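The Long, Happy Life of the Town Toy Library

If you have ever walked into a house where a two-year-old lives, you know about the drift. Toys drift under the couch, they drift into the bathtub, they drift into your left shoe at six in the morning. Most of them get a week of wild love and then go quiet. And yet the cardboard tube from the wrapping paper is still going strong in July!

I went to Marnmont to write a short piece about a place that lends toys out the way a library lends books. I meant to stay an afternoon. I stayed three days, and I came home with a marble run, a set of stacking rings and a due date.

The Marnmont Toy Library has two rooms over a former shoe store, up a staircase with a handrail at grown-up height and another one at knee height. On the morning I first climbed it there was already a line at the top, mostly strollers. Lenka Šimek was behind the desk, stamping cards. They still use a stamp, and every child who comes up to the desk gets to have a go with it, on the card or on the back of a hand.

"We tried a scanner," she told me. "The kids wanted to know where the stamp went, so we brought back the stamp."

The catalog lists 1413 items, from teething rings to a wooden castle that takes two adults to get down the stairs. A family can borrow up to seven at a time and keep them for three weeks. The yearly fee is less than the price of one good train set, and if the fee is a problem, Lenka waves it with no form to fill in.

What I love about this, and I really do love it, is how it changes the way children choose. In a store, a child is picking something forever, and the parent standing next to them is doing math. Up here the stakes are low. I watched a boy in rain boots take a drum, put it back, take a puzzle, put it back, and then leave with a bag of rubber farm animals and the drum after all. His father shrugged. It would be home with them till the end of the month and then somebody else could listen to it.

Gunārs Toom started the library in his own garage after his youngest outgrew everything at once. He is a retired surveyor with huge hands and a very soft voice, and he still comes in most mornings to do repairs. His bench is by the window. There are drawers for wheels and drawers for axles, and a jar of googly eyes that I was told firmly not to open near a draft.

"A toy with one wheel missing is a sad thing in a house," he said. "Here it's ten minutes' work."

He has strong feelings about screws (good) and glue (a last resort), and he will tell you exactly which years of which wind-up frogs were worth owning. He showed me a pull-along duck that has been back to the bench so many times that only the head and the string are original. He was so pleased with that duck. I was too, by the time he had finished.

Small toys are a harder case, and they are where the library has been cleverest. A single plastic figure is too little to catalog and too good to throw out, so the loose ones are gathered into what everyone calls mix bags. Each bag has a bit of everything: an animal, some play food, something with wheels, something with an interesting surface. Children under five go for these ahead of nearly everything else on the shelves. Give a toddler a farm set and you get a farm. Give her a tiger, a slice of pretend pie and a kitchen sponge, and the tiger is washing up after dinner.
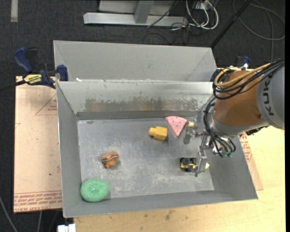

Words by Erhan Sarıgül
Staff Writer, Family & Home

That sponge, by the way, was no accident. Household things turn up in the mix bags all the time, and they get as much play as the toys do. I asked Svetozár Pešek about it over coffee on my second day. He taught kindergarten in the town of Radberg before he took over the library's Saturday play sessions, and he talks about ordinary objects the way other people talk about wine.

"Rough, smooth, squashy, heavy," he said, counting them off on his fingers. "A child's hand wants all of that. Most plastic toys feel the same as each other. A pot scrubber doesn't feel like anything else in the world!"

His Saturday sessions run for 60 minutes and have very little plan to them. He tips a bag out on the rug and sits down. The first week, he says, parents tend to hover and name the colors. By the third they have usually got a cup of tea and are playing with something themselves. I can confirm this - I spent most of my session sorting pretend fruit with a girl who had strict rules about it and would not tell me what they were. Watermelon and grapes could sit together. Banana had to go to bed.

There is a lesson in there for those of us without a toy library down the street. Svetozár's advice is to put most of it away. Keep one small basket out, change what's in it every couple of weeks, and let two or three things from the kitchen join in. (New, clean ones, please, and nothing small enough to swallow.) When the old favorites come back down from the closet, they get greeted like cousins off a plane. I have been doing it at home since my trip and my son has become deeply attached to a whisk.

Not every town manages to keep one of these going. Niazi, an hour up the valley, had a fine toy library that closed when its building was sold, and a good part of its collection came to Marnmont in the back of a bakery van. The driver was Ilídio Lobo, who had been a member there since his twins were born. He now makes the trip down every other week with borrowing lists from his old neighbors, hands the bags out from the bakery parking lot, and collects last time's bags while he's there. The van smells of rolls. So do the toys, for a day or two, and I met several families who count that as a plus.

He would like Niazi to have its own rooms again. He has his eye on the old ticket office at the station, which is small but dry, and has a counter at the right height for a stamp. Gunārs has already promised him a bench and first pick of the spare wheels.

My marble run went back on time, minus one marble, which Lenka replaced from a drawer without looking up. We have the wooden castle now. It came home on the roof of the car, and it's in the hallway, because it doesn't fit through any of the other doors.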